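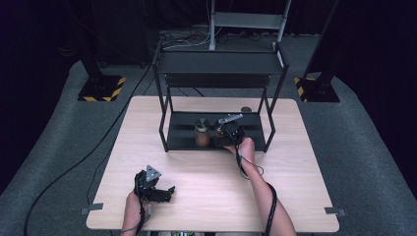

Salt, sugar and spices going to concrete every wet season – what are people doing?

Posted in September by Ulises Urrutia
Last updated: September, 4.40 pm

Typing this on my break so sorry if it's all over the place.

We moved up the coast last year, old Queenslander, louvres everywhere, no aircon in the kitchen. Lovely house. But from November on everything in the cupboard went hard. Salt first, then the brown sugar, then garlic powder which I had to chip out with a skewer. Onion powder same. Stock powder turned into a sort of toffee and I binned it. The cheap humidity gauge on the windowsill was sitting on 88 most mornings before anyone had even put the kettle on.

Things I've tried:

Rice in the salt. Did nothing much, and now there's rice in the salt.

Moving it all to the cupboard over the stove. Worse I think?

Those little sachets out of shoe boxes. Wife made me take them out, fair enough.

Putting the spices in the fridge. They came out damp and the paprika grew something.

So what do people do who've lived up here longer than us. Do I need better jars, or is it the cupboard, or do I just buy tiny amounts and give up. We do cook a lot, curries mostly, so I'd rather not be down the shops every few days for cumin. Also is hard salt still ok to use? And can the brown sugar be saved, got a 2 kg bag before I knew better.

Don't want to spend a fortune. There's a dehumidifier at the hardware place, a Moltik one, but it's big and it hums and I can't see it doing much with the louvres open all day.

Ta in advance.

mango_verandah
Posted 5.15 pm

Been up here since I was a kid so will have a go at this.

Salt's fine. It doesn't go off. Whack it with the back of a spoon or give it a few mins spread on a tray in a low oven, let it cool all the way down, then back in the jar. If you jar it warm you're right back where you started. The fine table stuff with the free-flow additive clumps less than plain sea salt flakes but it'll still clump in January.

Garlic and onion powder are the worst of the lot, everyone has this. They grab water out of the air the second you open the lid. What I do –

Big bag lives in the freezer, properly sealed, zip bag inside a tub. Small jar in the cupboard with maybe a couple of weeks worth in it. When the small jar runs out you take the bag out and LEAVE IT SHUT till it's at room temp. An hour or so. Then open, refill, seal, back in the freezer. I reckon that's what got your paprika in the fridge. You were opening it cold, every day probably, and the wet air goes straight onto the cold powder.

Never shake the jar over a steaming pot. I know we all do it. Tip it into your hand or a spoon away from the stove first. Honest to god this did more for me than any jar I ever bought. My mum shook the pepper over the stew for forty years and used to go through a jar of that awful pre-ground white stuff like a brick, chipping away at it with a butter knife.

And get it out from over the stove, yes. Hot, then cool, then hot, plus steam. Probably the worst cupboard in the house. Low down and on the far side from the cooker is best, inside wall if you've got one. Don't do under the sink either, obvously.

Whole spices don't care nearly as much. Cumin seed, coriander seed, cardamom, cloves, I keep those in ordinary jam jars and have never had a drama. If you're making curries alot you might as well grind as you go. Cheap coffee grinder, keep it just for spices, wipe it out with a bit of dry bread.

Brown sugar. Don't chuck it. Opposite problem half the time, it goes hard from drying out, not from getting wet. Is yours a dry rock or a sticky lump? If it's a dry rock put a slice of bread in the tub overnight with the lid on and it'll come good. If it's sticky and weeping, use it up in something, a marinade or a crumble, and buy smaller next time. 2 kg is a lot of brown sugar mate.

Wouldn't bother with the dehumidifier. You're right about the louvres.

Hedegaard
Posted 6.02 pm

just buy less

potsandpans_toowong
Posted 8.30 pm

Agree with most of what mango said, adding a few bits.

Jars matter more than you'd think. Threaded metal lids with no seal in them are rubbish here, mine rusted onto the glass in one summer. You want either a proper rubber or silicone ring with a clip, or a screw lid with a soft liner in it. Easy test: fill it with water, screw it down, turn it upside down on a paper towel and go and have your dinner. Wet towel, bad jar. I did this with every jar in the house and lost more than half of them to the op shop box. They're fine for buttons.

I use the Limireo clip ones, 700 ml for flour and sugar and the littlies for spices. Not fancy. The rings go hard after a few years but you can get spares. Any brand with a replaceable ring would do.

Don't buy jars with the sprinkle insert, or if you've got them take the insert out. The powder cakes on the underside of the holes and then you're poking at it with a toothpick.

About the sachets. There are food-safe ones, sold for the purpose, says so on the packet. Don't recycle the shoe box ones, your wife's right. The food ones you can get in a bigger size that changes colour when they're full and you dry them out again in the oven. One in the bottom of a big sealed tub, and all the spice jars standing in the tub. So you've got a jar inside a box. I had my gauge in the tub for a month over Christmas and it sat on 61 when the kitchen was dripping. Not desert dry but the garlic powder pours.

Few other things in no order

- dry spoon. always. keep one in the drawer that's only for the jars
- don't top up a jar with old stuff at the bottom, wash it, and dry it for a full day before it goes near a spice. towel dry is not dry
- stock powder, swap to the paste or cubes in foil. powder's a lost cause past Rocky
- milk powder, cocoa, icing sugar all need the same treatment as the garlic
- write the month on the lid in texta

If you see fuzz or it smells musty, out it goes, don't sieve it and hope. Clumps on their own are ok if it still smells right. Paprika and chilli seem to go mouldy first in my cupboard.

Rice in the salt does work a bit in a shaker, but the grains have to be toasted dry in a pan beforehand. Most people put it in straight from the packet. It stops lumps from blocking the holes more than it dries anything out.

Ulises Urrutia
Posted 9.10 pm

Legends, thankyou both. Did the water test on the spice jars after tea and only three of them passed, there's paper towel everywhere. Sugar is definitely the dry rock kind so bread is in with it now. Will shift everything across to the pantry side on the weekend and have a look at the tub idea. The shaking over the pot thing, yeah, guilty, every single night.

Anyone know if asafoetida is all right in with the other jars in the one tub or will it stink the lot out?

mango_verandah
Posted 9.25 pm

It'll stink the lot out. Own jar, own tub, other end of the house.

Recent in Pantry and Kitchen

Weevils in the flour again, is it the shop or is it me
Best way to get rusted lids off preserving jars
Vosatberg bench oven – tray sizes that fit?
Freezing ginger whole or grated
Fridge seal gone mouldy, bleach or vinegar
How long does fish sauce keep once opened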